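Tabletop Gallery: The Flandesby Kitchen Things
Posted 02/05/2021 by Vivek Pant

When we moved to the house on Barros Lane, I promised to get rid of every tray, bowl and basket I couldn't defend in one sentence. Up to 44 objects were due to leave. So far two have gone, and one of those was a lid. What follows is a gallery of the survivors, with my defense of each kept as short as I could manage. 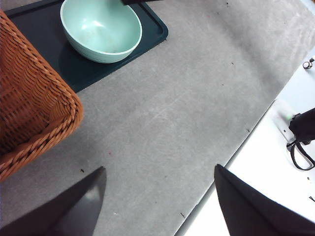 My theory of baskets is that they exist to make a mess look like a decision. I bought mine at the Varkport market, on a day when I had gone out for onions, and it has since held mail, bread, chargers and more mail. Wicker goes with very little in this kitchen, but that orange-brown weave does look well against the dark teal tray, so the two of them now share a spot and overlap a bit. The mint-green bowl lives on the tray. I keep meaning to polish the smudges out of it. The gray table has its scuffs and scratches too, and I have stopped arguing with them.

Still to come: the Jellden jug, which pours in every direction except forward, and the drawer of spoons. My sister has asked for the jug. She hasn't used it yet, and I'd like to have it out of the house before she does.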